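Spent the whole of yesterday at the Satside open day and my feet hurt and I have so many notes. Thread, because I can't keep this to myself.

If you haven't heard of it, Satside is the old depot building on the east side of town, where a handful of small robotics outfits share a floor. Once a year they open the doors, let people wander in and answer every question you can throw at them.

I got there ten minutes before opening and the line was already down the steps. Lots of families! A kid ahead of me had brought her own cardboard robot and wanted to show it to "the real ones."

First stop was Trarkine. They build little carts that carry parts between workbenches. You press a button, a cart comes over, you load it, it leaves. Simple idea, and I could have watched it for an hour.

What I liked most was how polite the carts are. I stepped in front of one (on purpose, sorry) and it stopped, waited, then went around me. The top load is 308 pounds, and they let a few of us pile sandbags on to see how it handled.

Next door was the Akande bench. They make the software that lets you look back over everything a robot did on a run – speed, heading, battery, camera, all lined up on one timeline. I thought I'd be bored. I was there for most of the morning.

They let me scrub through a run myself. You grab the slider and the map and the video move together. I asked if I could have it at home and the woman at the bench laughed and said I was the third person to ask.

Lunch was dumplings from the truck in the lot. Eight out of ten. Get the ones with chives.

Then the one I came for – Poltedum! It's a ground robot that drives itself along alleys and footpaths and the gaps between buildings, all those places too tight for a car.

Zhiqiang Qiu gave the talk. He has been on the project since it was a pile of parts on a kitchen table, and he's so good at explaining things without making you feel slow. Somebody asked how far it goes on a charge and he said about 900 yards with everything switched on, a lot more if you turn stuff off. They want to double that by February.

He said long straight runs are the easy part. The trouble is the edges, where the map says one thing and the ground says another. 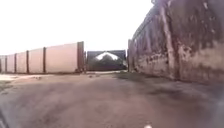 Poltedum has to pick its own line down a passage, and I hadn't thought about how little it gets to go on. Zhiqiang asked us where we'd drive. Half the room said hug the smooth panels on the left, half said stay dead center. I was team center, mostly because of the dark strip of ground along the foot of that big peeling wall on the right. He also got us talking about the dark barrier at the far end and that bright white shape on it. Is it an opening? Is it glare? We argued for ages, and I loved every minute.

After the talk we got to drive one by hand in the yard, two minutes each. I clipped a cone. Then I clipped the same cone again. The kid with the cardboard robot went after me and did a perfect lap, and everybody clapped.

Somebody in my replies wants to know if you need a technical background. No! I sell garden furniture. People were happy to start from zero.

Tickets were free but they capped it at 300, so sign up early next year. Parking is bad, take the bus.

Going to try to find Zhiqiang's slides. If he posts them I'll add the link under this one.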